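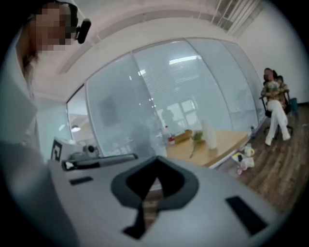
Fig. 4. Table, vase and flowers, with the gripper in the foreground.

Support > Jeltico > Household Chores > Arranging Flowers

Before you begin
Flowers are a fair test of whether a machine can help around the house yet, and our answer for now is "partly" – so please be patient with it, and stay nearby.

1. Stand the vase on the table, well back from the edge.
2. Pick up any bags or small things from the floor beside the table.
3. Hand over one stem at a time. Jeltico still can't sort a whole bunch, however nicely you hold it out!
4. Wait for the arm to draw back before you offer the next stem.

Note: Long, floppy stems take the most tries. Dymphna Madigan in our Keltville workshop has logged 1,129 of them, and she still trims hers short first.

CAUTION: Never reach into the vase while the arm is moving. Fill it with water yourself, after the last stem is in – pouring isn't supported in this version.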